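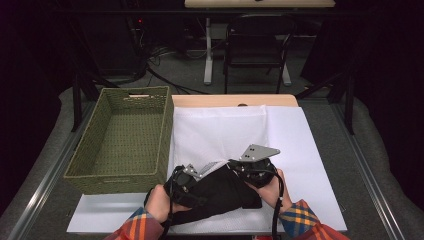 Black cloth between the two hand-held grippers, basket on the left

Thread: Gripper width drops out when both tools are close together

durklow_bench
Posted 2021-07-10

We're recording two-handed demos of folding and putting away cloth, then training a policy on the wrist camera views plus gripper width. The width comes from tracking the fingers in each tool's own camera. I've got 941 episodes through the pipeline so far and the checker has thrown out far more than I'd like, nearly all for the same thing: the width reading on one side jumps to fully open for a few samples and then comes back.

It's always worst with the black cloth. White cloth is mostly fine. The fingers are black as well, so my guess is that the segmentation can't find the edge of the finger when there's dark fabric behind it. Before I retrain the segmenter I'd like to know whether anyone has dealt with this another way.

Tracking of the tool poses seems all right. It's only the width.

tern_and_tide
Can you post one of the wrist views? Hard to say much from the overhead one.

durklow_bench
Yes, one with the cloth in the basket. 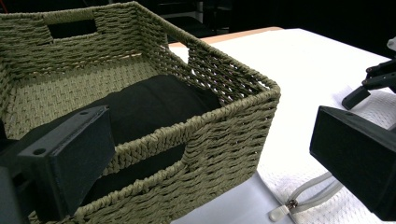 Wrist view, black cloth inside the olive basket

tern_and_tide
Thanks. Your exposure is my first suspect. The table is close to blown out on the right and both fingers are mostly in shadow. The camera is metering for all that white. Lock the exposure, bring it up until the fingers have some grey in them, and accept that the sheet will clip. The policy doesn't need detail in the sheet.

I'd do that before touching the segmenter.

pallet_nine
Disagree about letting the sheet clip. There's a white textured cloth lying on that white surface. If that is ever one of the things to be folded, you've just thrown away the only thing that separates it from the table. Change the sheet for a mid-grey one and lock exposure after.

tern_and_tide
Changing the sheet means the existing episodes no longer match the new ones. Not free either.

pallet_nine
Mixed backgrounds are good for the policy. I'd want two or three table colours in the set anyway.

gestach_user
I had this in January with the Gestach annotator and the cause was nothing to do with colour. Look at the top right of your wrist picture, where there's another black jointed bit of mechanism in view. If your segmenter takes "the two largest dark regions" as the fingers, then when that other part moves nearer, it gets picked as a finger and the width goes to maximum. That would give you exactly the jump you describe, and your thread title says it happens when the tools are close together.

Mask everything outside the area the fingers can physically reach. It's a fixed polygon in the wrist view so you only draw it once per tool.

durklow_bench
It does use the largest dark regions, yes. I hadn't thought about the other tool. That wouldn't explain why white cloth is fine though.

gestach_user
It might be both. With white cloth the real fingers stand out cleanly and stay the largest two. With black cloth they merge into one blob and the third thing gets promoted.

aguirre_fork
Why infer it from pixels at all? Put a small marker on each finger and read the distance between them. We run the Aguirre tracker on ours and have 3,898 episodes with it. Width dropouts were under control once the markers went on.

pallet_nine
Markers vanish inside the cloth as soon as you grasp a decent bundle. Fine for blocks, poor for laundry.

aguirre_fork
Put them further back, then, not at the tips. Ours are near the screw holes. We do lose them sometimes, and we hold the last good value for up to 7 samples and reject the episode after that.

pallet_nine
Holding the last value during a grasp is how you teach a policy to close late. I wouldn't.

aguirre_fork
Hasn't shown up in our results. Interpolate if you prefer, it's all offline.

durklow_bench
Tried the polygon mask first as it was the quickest. Took 15 of the rejected episodes and ran them again with nothing else changed. Most pass now. The ones that still fail are all moments with the black cloth right up against both fingers, so the merging is real too.

Plan is to lock exposure for new recordings and keep the mask on everything. I'll leave markers for now. Does anyone know whether the Mularau exporter keeps the raw width next to the filtered one? I'd like to keep both if I start interpolating.

gestach_user
It keeps both if you turn on the raw channels in the export settings. They're off by default. Files get a bit bigger.

tern_and_tide
Check the timestamps on the raw channel when you do. On my version they were offset from the filtered one by a sample.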